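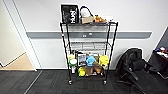 Come and tidy shelves with us: shelf trainers wanted, Busaveck

Sanna is the picking robot we've been bringing into our returns room, and from April it needs people to work alongside it. The job used to be three of us bending to the bottom shelf all day, sorting soft toys and boxes by hand. Now Sanna does more of the reaching and we do more of the deciding, and we'd love some fresh eyes on how that should go!

You'd set out the wire cart, watch a run, step in when a pick looks wrong and write down what you'd have done yourself. Vasilică Lungu worked the old bench for years and will show you the ropes (he's very patient with beginners).

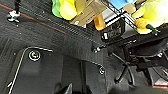

Toys and a cardboard box, from the gripper side.

Hours: up to 33 a week, finished by 3 on a Friday
Where: returns room, Busaveck
Experience: none with robots. Stock work, shop work or childcare all useful

Nobody on the present team is losing hours over this, and trainers have a say in which tasks go to Sanna next.

Send a few lines about yourself to Marisa Monti at the Busaveck office, quoting job 666. No CV needed at this stage.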